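Protest Stewarding and Legal Observer Training: Progress Report to the Danladi Fund
Second report, covering the period to the end of June

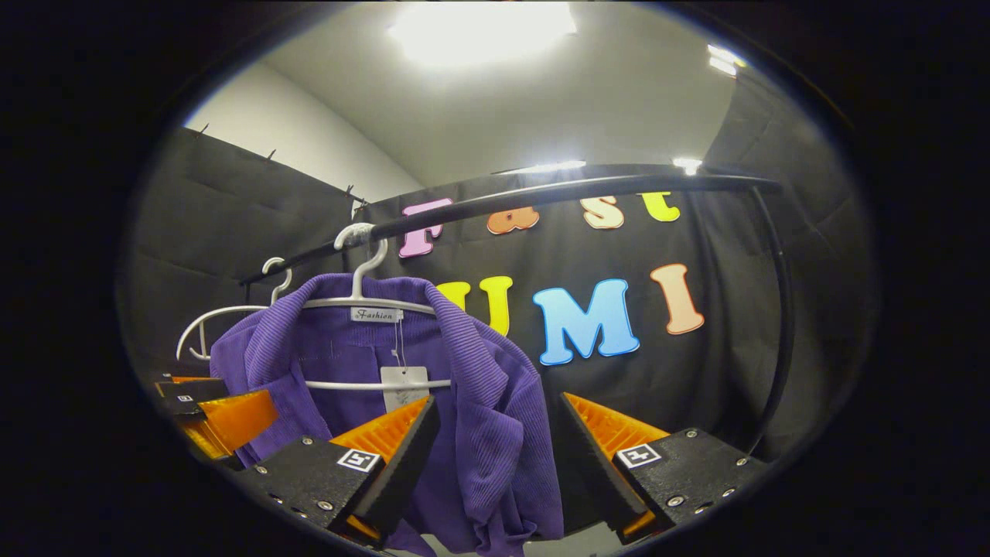

This report covers the second half of the first year of the grant. It sets out what we said we would do, what has been done, what is behind, and how the money has been spent. The first report dealt with recruitment and the writing of the course, so those are only touched on where something has changed.

What the grant pays for

The grant covers one full-time coordinator (Osaze Akande), one trainer at three days a week (Eftychia Kalogeropoulos), room hire, printing, travel costs for trainees and a small budget for radios and first aid supplies. Willico continues to hold the grant on behalf of the four local groups and does the payroll.

Training

We agreed to train 120 stewards and legal observers by the end of the year. At the end of June the figure was 141, of whom 20 have also completed the longer legal observer course. The steward course is one evening and one full day. It covers route planning, talking to police liaison officers, keeping a march moving, dealing with people who turn up wanting a fight, and what to do when somebody is hurt.

The section on disorder was rewritten in the spring. Trainees told us the old version spent too long on the law and too little on what to say to a person who is about to throw something. The new version has two practical exercises and is 40 minutes longer. To make room we cut the history session down to a handout. Some of the older members were unhappy about this, as they see the civil rights history as the heart of the course. We have offered it as a separate evening talk and the first one was well attended.

Legal observer training is slower. It needs a solicitor in the room for half a day and our first solicitor withdrew in the second month because of her caseload. A replacement has been found and the next course is booked, with a waiting list.

Events supported

Stewards trained under the project worked at marches and static demonstrations in Isen and the two neighbouring towns. The largest was the march against the closure of the Trostiso estate community centre, where the organisers recorded 1,407 people at the assembly point. There were no arrests among the marchers. One steward was treated for a sprained wrist after a fall on the steps by the library.

The evening vigil outside the police station was harder. A second group arrived after dark and part of the crowd moved into the road. Stewards linked arms along the kerb and the organisers brought the speeches to an end early. Two people were arrested, neither of whom had come with the organising groups. We held a debrief the following week with stewards and organisers together. The main points were that radio checks had stopped too soon, that the end time had not been given out clearly, and that there were too few stewards at the car park end. All three are now in the event checklist.

Relations with police and council

We meet the police liaison team every other month. The meetings are useful for practical matters such as road closures and less so for complaints, which we have been told must go through the usual channel. Some member groups do not want the project to meet the police at all. We have kept to the position agreed at the start: we share routes and timings that the organisers have already made public, and we do not share names or membership details.

The council has changed its notification form for events on the highway. It is longer and now asks for a named chief steward. We have written a guide to filling it in, and 529 copies of the guide and the accompanying rights card have been given out.

Spending

Salaries are on budget. Room hire is under budget because the Methodist hall has let us have the upstairs room at its daytime rate in the evenings. Travel is over, mostly from trainees coming in from villages with no evening bus. We would like to move part of the room hire underspend across to travel and ask for your agreement to this. The radios have been bought. The first aid budget is largely unspent, and we expect to use it in the autumn when the kits are renewed.

What is behind

The online sign-up for stewards is not working as planned and Osaze is still keeping the rota by email and telephone. The short refresher course has been written but not run. We also said we would publish an account of the project's first six months for other towns to use. A draft exists and needs permission from two of the organisers quoted in it.

Next six months

We will run four more steward courses and two legal observer courses, start the refresher sessions, and replace the sign-up system. Eftychia will be on leave for five weeks from September and one of the experienced stewards will cover the evening sessions, paid by the hour from the trainer budget.

The receipts for the radios and a copy of the revised event checklist are attached separately. Please send any questions on the travel request to Osaze Akande at the Willico office.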